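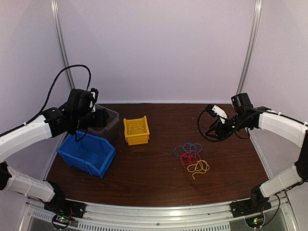 Bench with the side and back panels on, two arms over it.

16/08/2019

Host matching, Hevside records. Second pass.

Trelent's summary says the sponsorship scheme in Hevside is "working as intended" and that delays come from families sending in bad paperwork. I wanted to see if the records they gave us back that up. So far they don't, or not by much.

Export has 449 household offers. Trelent counts 256 of them as matched. I reran it from the raw Ustex file and got the same 256, so the arithmetic is fine. My problem is with the word. "Matched" gets set when a caseworker pairs an offer with a family on the list. It doesn't mean a visa was issued, or that anyone has moved in. There's a separate arrival column, and it is blank for most of the matched rows. Could be a real blank, could be that the column was added late. Don't know which. Not going to guess in the write-up.

Tried to measure the wait from match to visa decision. Used only rows with both dates. Median came out at 60 days, and I don't trust it. Rows with no decision yet drop out, and those are exactly the slow ones, so the true wait has to be longer. Trelent's chart has the same fault and no footnote. Somebody should ask them about it before it gets quoted again.

Paperwork claim: the reason code for "documents incomplete" turns up a lot, but it is also first in the drop-down and fills in by default if you tab past it. Went through a small batch of free-text notes by hand. Several with that code say things like "waiting on home check" or "office closed, rebook". Those are our side's delays. Can't put a rate on it from a batch that small and I picked it badly anyway (top of the file, so all the same two intake weeks). Redo with a proper random draw.

Brinkmann scoring tool. Ran it on the offers to see what all the fuss is about. It ranks hosts by "fit" from 0 to 100 and the manual is vague on what goes in. Changed the postal code on one test record, left everything else alone, and the score dropped 13 points. Changed it back, score came back. Put in a spare room with no bed size: no change at all. So it cares where you live and doesn't care if there's a bed. Maybe there's a good reason (bus routes? schools?) but it isn't written down anywhere I can find. Until it is, I'd keep it away from live cases.

Duplicates: one address in there three times under different spellings. Merged by hand, kept the old rows in a second tab. There will be more. Roughly an afternoon's work to do the lot.

Also the date columns flip between day first and month first partway down. Anything before December looks OK, after that check each one.

To do
- random draw of notes, recode blind, two readers
- wait times again with the open cases left in
- ask Trelent when the arrival column was added
- ask Brinkmann for the list of inputs, in writing this time
- rest of the duplicates

Did not get to the family size question.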